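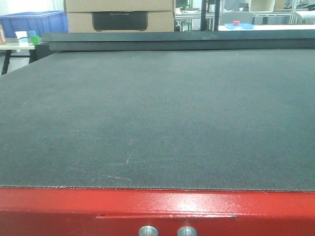 How flat does the bed have to be before it's worth cutting anything on it?

Flat enough that a straightedge laid corner to corner won't let a sheet of printer paper slide under it anywhere. Most of you will get there in an evening, and the few who don't usually have a twisted frame, which we deal with further down.

Drustdale Shared Workshop
Build Your Own Flatbed, Session 2: bed, surface and first moves

Welcome back, and well done for getting through the frame session, which is the heaviest part of the course in every sense. These notes go with the talk, but I've written them out fairly fully so that anyone building at home (I know quite a few of you are working in garages, and at least one in a spare bedroom) can follow along without having been in the room. Have a read before you start undoing bolts, and bring your questions, even the ones you think are silly. I've been building these for years and I still ask them.

Before you begin

You'll want your frame standing where it's going to live. Moving it afterwards undoes a lot of patient work, and I say that having carried one down a hallway after levelling it and then had to start again from scratch. Give yourself room to walk around all four sides if you can manage it. Switch the machine off at the wall and leave it off until the section on first moves.

Squaring the frame

Measure both diagonals, from the same point on each corner. On the Stirno kit the two figures should agree to within 2 mm. If they don't, loosen the cross members by half a turn each, push the long corner in with the heel of your hand, and nip everything up again a little at a time, working across the frame the way you'd do up a car wheel. Then measure again. It will probably have moved while you tightened it, and you'll mutter at it, and the second go will be better.

A twisted frame is a different problem, and the diagonals won't show it. Stretch two pieces of string from corner to corner so they cross in the middle. They should just kiss. If there's a gap, or one is pressing hard on the other, shim the foot under the low corner. Swap the strings over and look again, just in case you've fooled yourself, as I have.

Laying the surface

The surface mat is a consumable. It will pick up scuffs and scratches whatever you do, and light ones make no difference at all to how the machine runs. Trim it with a fresh blade against a steel rule, in several gentle passes. A tired blade drags at the weave and leaves a fuzzy edge, though that's only a matter of looks so long as no stray threads can reach a moving part. Leave the mat unrolled overnight if it's been stored in a tube. Work it down from the middle outwards with the flat of your hand, and please don't stretch it to fit, or it will creep back over the next week and you'll be wondering where your ripple came from.

Checking the gantry

With the power still off, push the gantry by hand from the front of the bed to the back. You're feeling for an even drag the whole way. A tight patch at one end nearly always means the rails aren't parallel, so measure between them at the front, the middle and the back. On the build we did out at Flimness we were aiming for 447 mm and had it at both ends but not in the middle, where a washer had been left under the rail. It took us most of an afternoon to find!

Once it glides, check that the beam is the same height above the bed at both ends. A block of scrap timber makes a perfectly good gauge.

First moves

Clear everything off the bed, tools and tape measures included, and know where your stop button is before you power up. Then, from the Ruiz-Ortega controller menu:

Home the machine at the slowest setting.
Set the feed to 500 mm a minute and jog forward a short way, then back.
Do the same left and right.
Run the full length of the bed once, with your hand resting near the stop.

Listen as much as you look. A steady hum is fine. A tick that comes round regularly is usually a pulley grub screw, and a growl tends to be a belt that's too tight. Raise the speed only when you're happy with the sound of it, and stop at 88 per cent of the rated maximum for now; we'll go through acceleration settings properly next session.

For next time

Write your two diagonals and your three rail measurements on the inside cover of your build book. Bring a scrap sheet of cardboard as big as your bed, a soft pencil and a roll of masking tape, and we'll get the machine drawing its first square.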